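Home
News
Opinion
Sports Media
Contact

Opinion
January
By our media columnist

The local match deserves a human voice

Last winter the regional channel Unus stopped sending commentators to the smaller stadiums. The games are still shown, and the picture is even sharper than before, but the voice now comes from a studio in another city, where one person speaks over two or three matches in one evening. The channel called this a modern way of working. I watched it for a full season and I want to explain why I think it was a mistake.

I came to this country as an adult, and I learned much of my English from sports on television. A commentator repeats the same words many times, with feeling, and after some months you know them forever. So maybe I am more attached to these voices than other viewers are. But my neighbors, who were born here, complain about the same thing.

The problem is easy to hear. In November, the team from Skundidport played at home in a strong wind from the harbor. Every person in the stands knew that the goalkeeper could not kick the ball past the middle line. The man in the studio did not feel the wind, and for the whole first half he told us that the goalkeeper was having a bad day. A commentator who sat there with cold hands would not say this.

I understand that money is short. The channel lost the contract with Fisteo, which paid for the evening program, and 11 people had to leave. Eight of them worked on sports. It is hard to tell a company that it must spend when it has less. I only ask what was saved. Travel for a commentator to a town two hours away is a train ticket, a sandwich and sometimes a cheap hotel. The new studio graphics, with the flying letters before every replay, surely were not free.
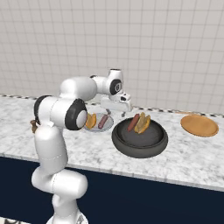

There is also the question of who watches. The stadium in Skundidport has seats for 3,000, and on a good evening it is full. These people, and their cousins and old schoolmates who moved away, are the audience. They do not turn on the game to hear general facts about the league, which they know already. They want to hear that the bakery on Gowda Street sponsors the youth team, or that the left back is the son of a former captain. In the old broadcasts we received such things without asking for them.

Some readers will answer that young people watch without sound, or they listen to their own friends while the game is on. It may be true in some homes. In mine, my daughter turns the sound up when it is close to the end, and she gets angry when the voice is late because it is busy with another match.

I do not ask for the old times to return completely. Let the studio keep the away games, if it must. For the home games, I would like Unus to put one person back in the stand, with a microphone and a warm coat, and to do it before the spring part of the season begins.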